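Setting Up a Tethered Humanoid for Tidying Tasks: Cables, Wrists and Grippers

This guide covers the daily setup we use on the Pliltix humanoid when it runs pick-and-drop work in a furnished room. It assumes the robot is already assembled and calibrated. Allow 38 minutes the first time you do it.

Before you start

Charge the controller tablet and have the hex key set from the Trokov service kit within reach. Log in to the Onuoha console and load the last saved posture. Leave the motors off until step 3.

Step 1. Route the cables

The head cables go up first. Take them overhead and away from the working side, with enough slack for the robot to turn at the waist. Raise each arm by hand and watch the bundle while you do it. If anything pulls tight, add slack at the ceiling end and try again. Tie the wires on the back of the torso so they stay clear of the shoulder joints.

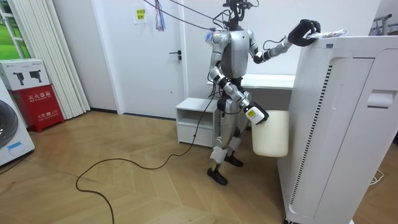

Floor cable is the part people rush. A tether that is too short will tug on the body when the robot takes a step, and one that is bunched up will find its way under a foot. Lay it out in one wide loop on the open floor, the way it runs here, and keep the loop on the side away from the furniture. Walk the whole length once and look for kinks. If you find one, straighten it before you power up.

Step 2. Check wrists and grippers

With the motors still off, do the following on both arms:

Turn each wrist through its range by hand and feel for grit or catching.
Check the gripper screws with the hex key. Snug is enough.
Wipe the finger pads with a dry cloth.
Open and close each gripper fully.

Pads wear faster on the hand that carries the bucket. Swap them after 600 cycles, or earlier if the rim starts to slip.

Step 3. Power up and stand

Clear people out of arm's reach, switch on the motors and bring the robot to its standing posture. Wait 9 seconds for the joints to settle. If the console shows fault 1333, a wrist encoder has lost its zero. Power down, center the wrist by hand and start this step again.

Step 4. Teach the bucket grip

Put the rim of an empty bucket between the fingers and close the gripper slowly. The bucket should hang beside the leg without pressing against it. Save this as the carry posture.

Step 5. Try one pick

Set a light bottle on the desk, away from the edge. Jog the free arm forward with the elbow bent, close on the bottle and lift it slightly. Hold it there while you check the force reading in the console.
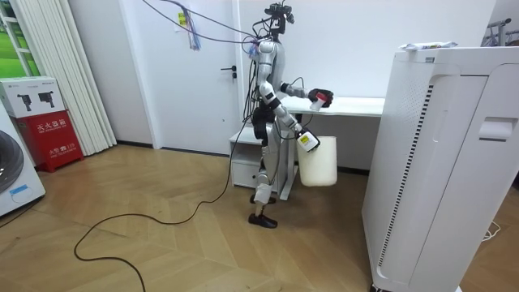 Bottle held just above the desk, bucket in the other hand.

If the bottle turns in the grip, lower it, open the fingers and take hold closer to the middle. Raise the grip force one notch at a time. Thin plastic dents easily.

Once the pick is good, save the posture and name it with the room code. Ours is filed under Mukport. Run the sequence at low speed with a hand on the stop button before you switch to normal speed.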